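Linen bank opens second room, asks for fitted sheets

By Shu-fen Siu
9/21/18

TRAMARI - The Trustis linen bank opened a second room this month and it is already short of the one thing people ask for most. Fitted sheets. Double size and up.

The bank lends and gives out bedding to households moving into unfurnished or part-furnished rentals. Started in a hallway cupboard on Imby Street. Now two rooms, shelves to the ceiling in one of them, and 1079 sets handed out as of last week, according to Lai-ching Wan, who keeps the book.

"Flat sheets we have. Pillowcases, we could pave the road with them," Wan said. "Fitted is what wears out, so fitted is what people don't give away."

There were 96 names on the waiting list when the new room opened. Most are single renters or couples in the blocks behind the bus depot, where a lot of the bedrooms are small and the bed goes straight into the corner, two sides against the wall. Anyone who has changed a bed like that knows the far corner is the hard one. You end up kneeling on the mattress.

Wan's advice is to do the far corner first, then the wall side, and leave the near side for last. Tug the sheet smooth from the middle out. If it rides up along the wall, it's too shallow for the mattress and should be swapped. The bank will swap any sheet within 15 days, no charge, washed please.

Plain colors go first. Beige, gray, soft green. Patterned sets sit on the shelf for weeks, tho the kids' ones do move before school starts.
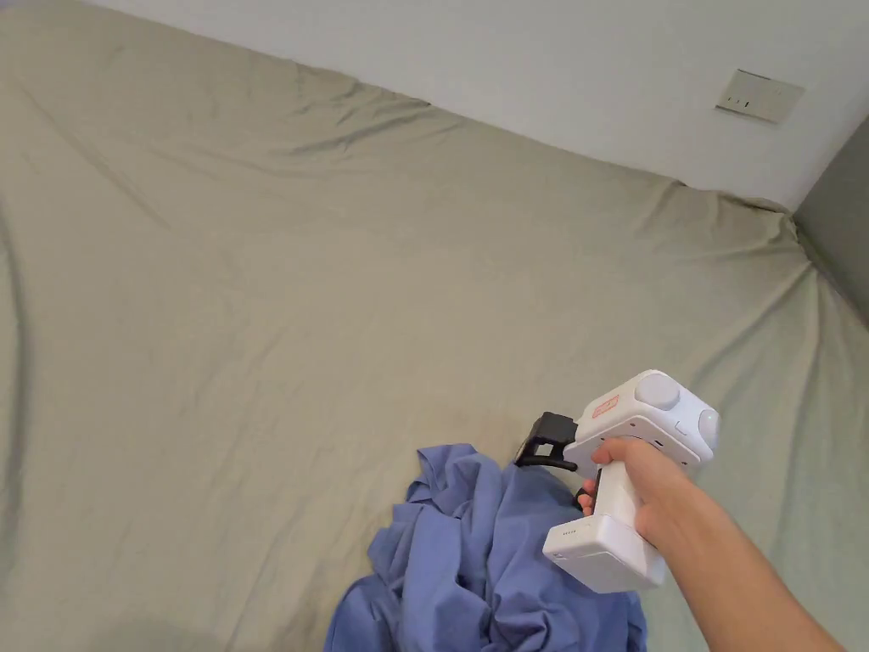
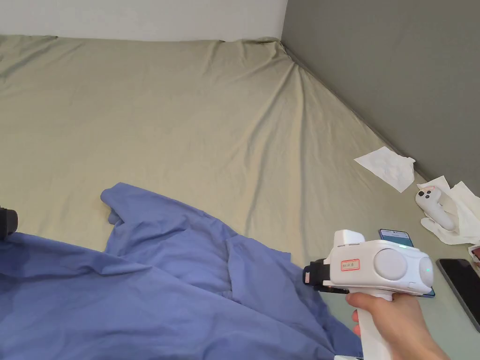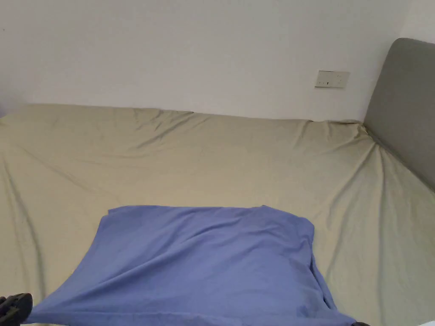
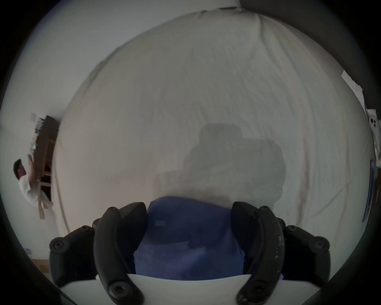 A bed by the wall, sheet on and still creased.

The new room is upstairs from the first, same entrance, ring the lower bell. It has a folding table, a rail for duvet covers and a washer donated by the Su laundry on the corner. Dryer is on order. Until it comes, everything goes on the line out back, and on rainy days that slows things down a good deal.

Yee-man Man picked up two sets last week for a flat she moved into at the start of September. She had been sleeping on a bath towel and a blanket. "I measured wrong the first time," she said. "Brought it back, got the deeper one, fine."

Measuring is the other sore point. The bank asks people to bring the depth of the mattress as well as the width, and has put a paper tape by the door for anyone to take home. Lots of returns are down to a topper that was added later and not counted.

More than 200 fitted sheets would clear the list and leave a few over, Wan said. Elastic has to be sound. Small stains OK, holes not. Used is fine so long as it is clean and dry, folded any way you can manage. No mattress protectors right now, there is nowhere to put them.

Drop-off is mornings until noon at the Imby Street door. Large bags can be collected, ask for Tin-yau Yang at the desk. Towels and curtains are not being taken untill the shelving in the new room is finished.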